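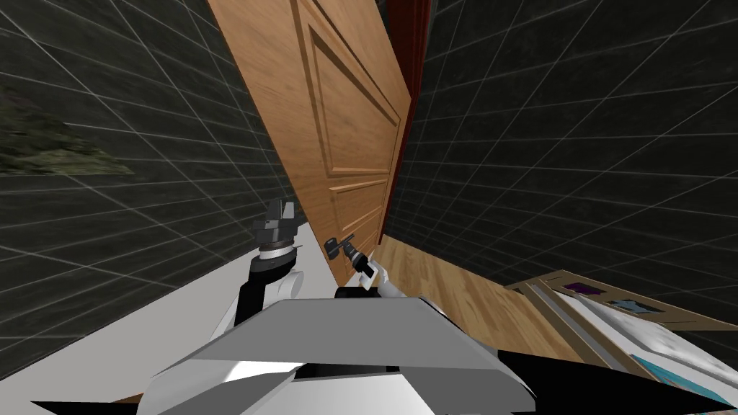
Simulation, door task, Sunday evening. Right gripper at the small dark part by the lower panels.

I promised myself to write down the budget thoughts before Monday, because in the meeting I always forget half of them and then I agree to something too fast.

The simulated room is still running on the old workstation. I worked on the door again from four o'clock until dinner. The left arm stays up beside the door and the right arm does the fine work, low down, close to the red frame. I like this room by now, even the ugly green patch on the wall tiles, which comes from a texture I never replaced. The view is tilted and after one hour my neck is tilted too.

Now the money. Fengying Shi asked me on the telephone what we will really buy this year and what can wait. She is right to ask. In September the list had two arms, two grippers, a mobile base, a force sensor for each wrist, and a new computer. It was a list made by people who were hungry. I have gone through it line by line with a pencil.

The arms stay on the list. Stamska sent a quotation which is valid for 75 days, and 17 of them are already gone while we discussed the color of the lab floor. The price is acceptable. What I do not like is the service contract, which starts on the day of shipping and not on the day of installation. If the arms stand in boxes in Cavthorpe for one month, we pay for one month of nothing. I must write to them and ask politely if this can be changed. I wrote such a letter once before and it was too polite, so they did not understand that it was a complaint.

The grippers are more difficult. The Pellico ones are cheaper, but the fingers are wide, and every time I watch the door task I think that wide fingers will be a problem near a flat surface. The other supplier has narrow fingers and asks 769 more for each piece. I would take the narrow ones for the right side only. Fan says two different grippers means two kinds of spare parts and two kinds of trouble. He also has to repair them, so his opinion should weigh more than mine.

The mobile base I have crossed out. It hurt a little. We have only one real door for testing and it will not move away from us. A fixed stand can be welded in the workshop downstairs, and we can buy the base next year when we know how much we need to drive.

The computer I have moved up to first place. Tonight the simulation was slow again, and I waited with my hands in my lap. A faster machine helps us already now, when no arm has arrived, and it will still help us later. I want to order it this week, with the larger memory. I should check first if the old power supply unit in the rack can be used.

Still open: the transport insurance (who pays?), the height of the stand, and the safety fence. For the fence I wrote 80 percent of last year's price, but I do not remember any more why I was so optimistic. I should ask for a new offer.

The practice door we need to order also. I had completely forgotten that the one in the corridor belongs to the building. A plain wooden one with a frame, from the ordinary building market, will be enough for the beginning.

It is half past ten. Tomorrow I call Stamska before lunch, and after that Fengying.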